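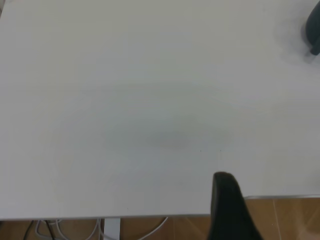
Your Renewal Letter, Translated

By Beatriz Magalhães

Renewal season for the Trullholm household policies opened in October, and the letters have been landing ever since. Mine came on a Tuesday, between a pizza flyer and a card from my dentist, and I read it in that order of interest. Then I read it again with a pencil, which is how I came to be writing this item.

The letter runs to four pages. The price is on page three. Page one thanks you for your loyalty, page two tells you about a new app, and page four is a form you don't need to fill in unless something has changed, in which case you needed a different form. If you only have a minute, go straight to page three and look for the box with the gray border.

My box said 1,982. Last year's figure doesn't appear anywhere in the letter, so I dug out the old one from the drawer where we keep takeout menus and dead batteries. The difference was 156. I hadn't made a claim. I hadn't built a swimming pool or taken up welding in the spare room. So I called.

What the call was like

I was on hold long enough to descale the kettle. The person who picked up was polite and clearly reading from something, and told me the increase reflected "general conditions." I asked which ones. There was a pause, and then she offered to go through the policy with me line by line, which I don't think was on the sheet in front of her. It was the most useful half hour I've spent on the phone this year.

We found three things. The first was that my rebuild value had been nudged up automatically. It does this every year unless you ask for it to be looked at. In my case the new number was fair, so it stayed.

The second was an add-on for "garden structures and contents." I live on the third floor. I have a window box. The add-on came with the policy when I bought it and I had been paying for it ever since, presumably to protect the basil. Off it went.

The third was the deductible. Mine was set low, the way I'd ticked it years ago when a broken window would have ruined my month. Raising it one step brought the premium down again. That one is a matter of taste and savings. If you'd have to borrow to cover the deductible, leave it where it is.

By the end of the call I was paying less than last year, although not by enough to tell anyone at a party.

If you want to do the same

Have both letters in front of you, this year's and last year's. If you've lost last year's, Trullholm will mail you a copy, or you can find it in the app under Documents, then Archive, then Other. (I asked why Other. The question was noted.)

Ask for the full schedule of add-ons. The summary in the renewal letter lumps them together as "extras" with a single price. On the schedule each one has its own line, and it's much easier to be annoyed at them one at a time.

Check the names on the policy. One reader found that her former roommate was still listed and she was not. He moved out to live on a boat.

Check the single-item limit as well. Most of these policies will cover everything you own up to a generous total, then refuse to pay more than a small amount for any one thing unless you've named it. Bikes are the usual victim, followed by rings, hearing aids and cellos. If yours is worth more than the limit, give them a description and a receipt now, while it's dull, and ask for written confirmation that it's been added.

Write down the date, the time and the name of whoever you speak to. Then ask them to send the changes by email before you pay. Mine arrived the next morning with my street spelled wrong, so that was another call, though a short one.

On shopping around

Bheki Mokgethi, who edits this newsletter and has strong feelings about forms, put the same details into the comparison page at Gekimia and then got a quote by phone from Sequeira. Gekimia gave him a number in no time and followed it with so many emails that he has set up a folder for them. Sequeira took two days and asked what his front door was made of. He didn't know. He went and knocked on it, and still didn't know.

Sequeira's quote was lower for his building, but water damage from an upstairs neighbor was excluded, and Bheki's upstairs neighbor has an aquarium. He stayed put. So before you switch for a lower price, read the exclusions page, preferably before the cheerful pages that come ahead of it. Also check when your current policy ends and when the new one starts. A gap of one night is still a gap, and pipes don't read calendars.

If you do leave, cancel in writing. Stopping the payment is a different thing from canceling, as one of our readers learned when Trullholm sent her a reminder, then a firmer reminder, then a bill for 409 with a late fee baked in. She got the fee taken off after two letters and one visit in person -- she wore her good coat for it.

Odds and ends

Several of you asked whether the Plerkier water-leak sensor gets you a discount. It can, with Trullholm, if you register the serial number before the renewal date. Registering it afterward gets you the discount next year. Taping it to the pipe and telling no one gets you a sensor taped to a pipe.

A few of you also asked about paying monthly. You can, but the installments add up to more than the yearly price, and the letter shows only the monthly figure in large type. Multiply it by twelve before you decide.

Next time we'll look at travel cover, and at what "reasonable care of luggage" means to someone who has never changed trains with a toddler. If you have a story about that, send it in -- short ones get read first.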